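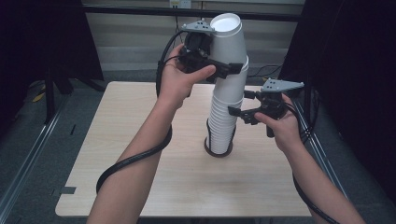
Two hand-held grippers on a stack of paper cups, at one of the tables at Lavden.

The Dignity of Stacking Cups

I have spent a good part of my working life being told that robots were about to take over the boring jobs. It is a fine promise and I would like to see somebody keep it. In the meantime I have a boring job, and it consists of showing robots how to do boring jobs.

At Lavden we do this by hand. You pick up a pair of grippers, one for each fist, and do the chore with those instead of your fingers. The software keeps track of how the grippers moved and a robot is later asked to do likewise. Down the hall they prefer remote control, where you sit in a chair and a pair of arms copies you with the enthusiasm of a teenager asked to set the table. I have done both. My back votes for the chair. The rest of me votes for the grippers, and I want to argue the case, because the chair people have had things their own way for too long.

Their argument is that remote control is the honest method. The robot's own arms do the work, so anything you record is something the robot can do. Fair enough. But sit in that chair for a morning and see what sort of teacher you turn into. You can't feel the cup. You learn where it is by crushing it. By lunch you move like a man carrying soup across a ballroom, and that is the style you pass on to the next generation. I have watched a Brotwood arm that was trained this way reach for a sponge as if the sponge might be asleep.

With the grippers in your own hands, some feeling comes back up through the handle. A column of paper cups has opinions. It leans, you lean with it, one hand goes up and the other stays lower down, and you do this before you have thought about it. I couldn't write it down as a set of rules and I doubt the chair people could either. That sort of knowledge is what we are supposed to be collecting.

Our current batch calls for 400 runs with the cups. I am on number 66. A project called Nidside, which was before my time, filed 1,108 runs of folding a dish towel, and I am told the resulting robot folds a dish towel very nicely provided it is that dish towel.

Which brings me to my real complaint, and it applies to both camps. We are too tidy. The instructions from Lubis, who pay for all this, ask for "clean demonstrations," and so every fumble gets thrown out. I understand the impulse. I wouldn't want my fumbles kept either. But a pupil who has only ever seen the cups go right has no idea what to do when they start to go wrong, and with paper cups that is most of the afternoon. My best work this June was a save with the left gripper that I would have shown to my grandchildren. It was marked as an error and deleted.

Keep the fumbles, I say, or at least the ones that end in a rescue. Pay people for those at the same rate. And let the chair people come over here for a week and hold something. There are 2 spare grippers on the shelf, and I have 334 runs left that I would be glad to share.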